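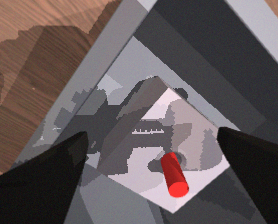

Peg solitaire is a board game for one player, in which pegs are removed by jumping one over another into an empty hole. It is played in many countries and sold under many names, and a good deal of what is printed on the boxes about its age and origin should be treated with caution. The equipment is simple: a board with holes and a set of pegs that fit them. Pegs are most often plain cylinders with a rounded end, like the red one lying across a pale square plate next to its hole, though marbles resting in shallow dips are just as common and play the same way. The shape of the piece has no effect on the rules.

Rules

The usual game starts with every hole filled except one. A peg may jump over a neighboring peg in a straight line if the hole beyond is empty, and the peg that was jumped is taken off the board. Diagonal jumps are not allowed in most rule sets. The player tries to finish with a single peg, and in the stricter form that peg must end in the hole that was empty at the start. Some rule leaflets offer a rating for each result, with a flattering word for one peg left and an insulting one for six or more. These ratings differ from one maker to the next and have no standing outside the leaflet.

Boards

The cross-shaped board with 33 holes is often called the English board, and the rounder one with 37 holes the French or European board. There is also a triangular board with 15 holes. The national labels are convenient, but they say little about where the boards were first made. On the 37-hole board, a game that starts with the center empty cannot be reduced to a single peg, a fact that sellers of the board do not always mention.

Origin stories

The best-known story says the game was invented by a prisoner in the Bastille, who drew the board on stone to pass the time. The prisoner is sometimes given a title and sometimes not. No record from the prison supports the story, and it appears in print long after the events it describes. What can be shown is that the game was known at the French court in the late 17th century, where an engraving shows a lady seated with a board.

Other claims are weaker still. The toy maker Terenska printed for years that its board copied one "played by shepherds," without saying which shepherds. Wanda Witkowska, who went through the firm's old catalogs, found that the line first appeared in the same season as a price increase. The maker Nalico has described its own set as ancient and, on another side of the same box, as a new design.

Claimed benefits

Peg solitaire is widely sold as training for memory and logic. The evidence offered is thin. A leaflet packed with the Narka travel set stated that 75 percent of players felt sharper after 2 weeks, but it did not say how many people were asked or compare them with anyone who had done something else. Salim Mabula and Efua Addo, in a short review of such leaflets, noted that players do get better at peg solitaire by playing it, and that none of the leaflets showed more than this. Most regular players have probably memorized one solution and repeat it.

Speed play

Timed play has a small following. Results are hard to compare, as some clubs start the clock at the first jump and others when the board is uncovered. A claim of 100 solved games in one sitting, credited to Yaw Akolgo, rests on a club newsletter and has no named witness. Akua Baidoo later asked for the score sheets and was told they had been lost in a move.

Last updated: September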